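To: Sedgwick users list
Date: Thursday, December 21, 2023
Subject: Re: Anyone tried the Kanelier sim pack yet?

Earlier message on this list:

> Has anyone here put real hours into the Kanelier pack from Skirkance?
> We're a small shop, one cell, and I'd like to rehearse fixture work
> in simulation before I let the arm near the actual part. The product
> page is all adjectives. I want to know what you get, how long it takes
> to set up, and whether the wrist view is any use. We're already on
> Sedgwick for scheduling, if that matters.

I have! I've been on it since September, mostly evenings, and I like it enough that I've been meaning to write something up anyway. So thanks for the nudge. I pay for my own seat and I have no ties to Skirkance, or to Esell, who handle the orders.

What you get is a simulated room with an arm and a bench fixture already set up in it, a scene editor, and a replay tool that stores every run. I had the stock scene going the same evening I installed it. Swapping in my own fixture took a good deal longer, and I'll get to that.

1. The wrist view

This is what sold me. You get a view from just behind the gripper, with the fingers reaching up the middle, and it bends toward the edges the way a wide lens does. The first night I hated it. After a week I had stopped noticing the bend, and I was lining up approaches from this view alone. The red on the fingertip is a big help when everything behind it is gray and beige.
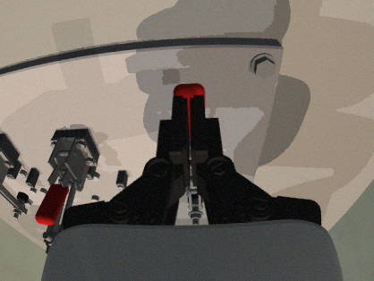

2. The room view

Sedgwick people will probably live in this one. It looks down over the whole table, so the arm's full arch and the fixture are in view together, and you can judge how the elbow is going to travel before you commit to a path. I keep it open on my second monitor and scrub through replays there. The room is plain: gray-green walls, a wood floor, a shelf with nothing on it. I was tempted to dress it up (there's a small library of props) and I'm glad I didn't, because the shadows on the tabletop read so clearly. I use them to judge height when the wrist is right down over the fixture and hiding the parts I care about.
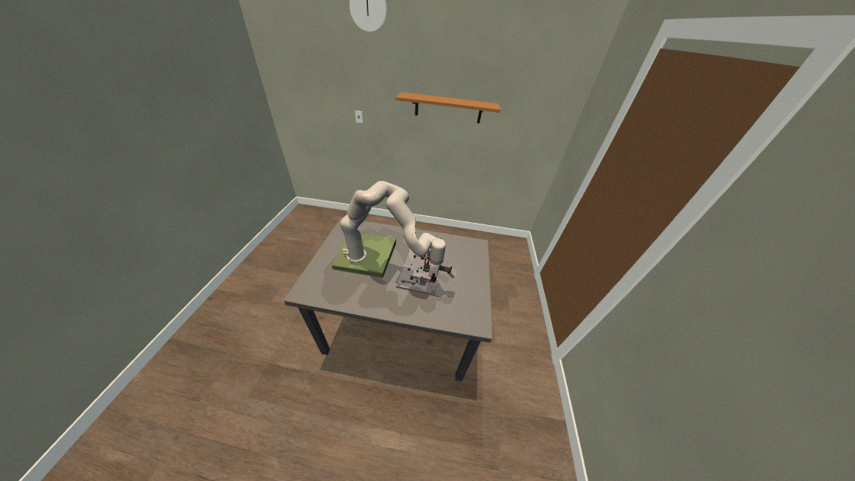

Does it run on an ordinary office computer?
Mine is a four-year-old desktop with a midrange graphics card, and it keeps up fine with both views open. Batch replays are slower, so I queue those up and go eat dinner.

3. Bringing in your own fixture

Okay, the rough part. The importer wants clean geometry and it is fussy about small hardware. My first file had 256 separate bodies in it, mostly screws, and it choked. I merged what I could, got down to roughly 179, and it loaded. Collision shapes still needed fixing by hand on the thin posts. Set aside a weekend for your first one. The second took me an evening, and the third I did over lunch!

4. Sedgwick hookup

It exports a run as a plain step list, and Sedgwick reads that without complaint. Timing doesn't come across, so you have to put your dwell times back in. I've asked for that twice. The answer both times was that it's on the list, and I have no idea how long the list is.

5. Cost and terms

The seat is a 12 month term through Esell, and they'll do a trial if you write and ask. Do ask for it. Bring your ugliest fixture and try the importer first, while the clock is running, and leave the stock scene for later. If the import goes well you'll be happy with the rest.

I can send my merged file and my notes on the collision shapes to anyone who wants them, just reply off list. And if somebody has found a way to save camera layouts per project, please tell me, I'm still setting mine up again every time I open the thing.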